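Ticket 410 – Pose-Tracking springt, Fevus 
Status: in Arbeit
Bearbeitung: Sawsan Nseir

Fehler: Greiferpose springt in der Rekonstruktion, linker und rechter Greifer laufen auseinander. Tritt nur auf der gestreiften Decke auf, graue Platte ok. Erster Verdacht Zeitstempel, war's nicht. Offset zwischen den Streams konstant 11 ms, ist in Cida so eingetragen.

Dann Feature-Matching angeschaut. Streifen und Schafe wiederholen sich, Matcher nimmt gern das falsche Schaf. Dazu der glänzende Boden von der Pappschale, Reflex liefert Punkte die mitwandern. RANSAC lässt zu viel davon durch. 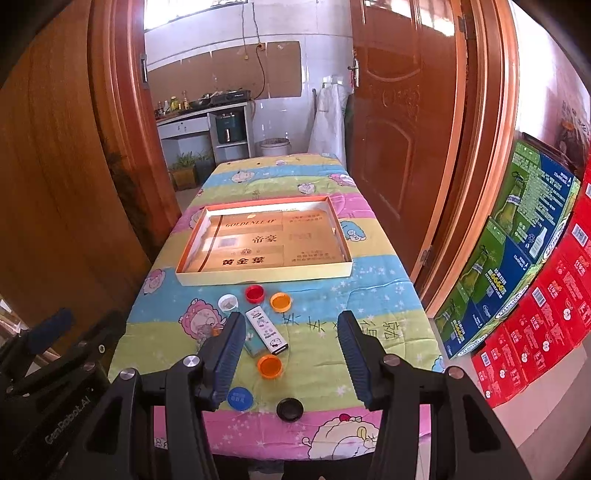
Versuch 1: Schwelle runter, Tracking verliert nach 14 Frames komplett. Zurückgenommen.
Versuch 2: Maske über Tischfläche, nur Hintergrund (Türrahmen, Kartons). Besser, 54 Frames noch daneben, vorher 410 (nein, hat nichts mit der Ticketnr. zu tun).

Offen: Maske nimt auch die Deckel mit raus, die braucht die Objekterkennung aber. Muss also getrennt laufen, nur fürs Tracking. Branch liegt in Estance, bitte noch nicht mergen. Test mit Moussa-Config läuft, Log kommt bis 14 Uhr hier rein.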